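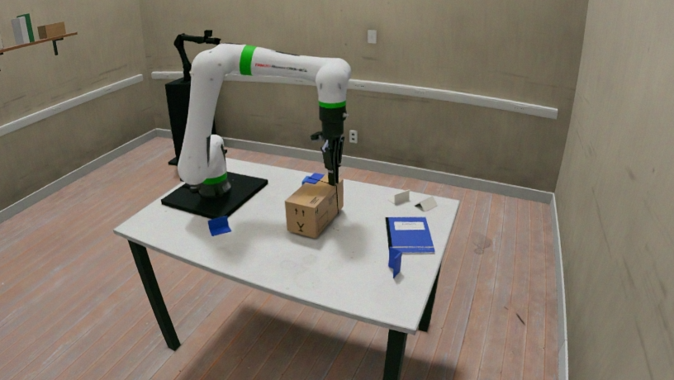 I finally got along to the Folora robotics club's end-of-term evening at Drerska College, and I'm so glad I did! The students have been building their packing task in simulation since August, and most of the night was spent round the big screen (with mince pies) arguing about grip. The cardboard box was what everyone wanted to talk about. It has the little up arrows and the fragile glass on its end, which made me laugh, given how often it's been dropped. One of the second years told me she'd rather practise on a virtual carton than pay for a real one, and after 1,918 logged attempts I can see her point. The folded blue bits and the notebook on the same table got plenty of debate too – should the arm tidy those as well, or leave them be?

There are 7 students in the team, and they're off to the Claeys Cup next, where each entry gets up to 300 seconds per run. Sakeck, the local parts firm, has put in 1,000 pounds towards travel, so the minibus is sorted. I'll be cheering from home, and I'll post the result as soon as I hear it.

Last updated: 20 December 2023

We use cookies to improve your visit. Accept | Manage settings

Related items
Claeys Cup: how to enter a team
Drerska College open evening
Folora club looking for old laptops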